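I've been waiting on the new Kisstead town count since spring, and it finally landed on June 21, 2025. We're at 2,541 people, up from 2,459 last time. Not a boom, but I'll take it!

Mirela Trindade, who ran the count, told me most of the growth is out on the Pasby side - lots of young families renting there, plus a few folks who moved back to be near their parents.

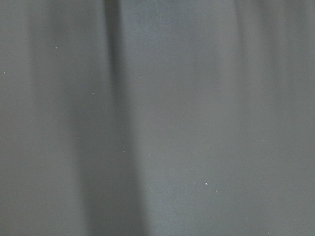

The full tables, with age, household size and commute times, go up on the town website in July. I'm dying to see the commute numbers, and Mirela says paper copies will be at the Crenshaw library desk for 5 dollars each.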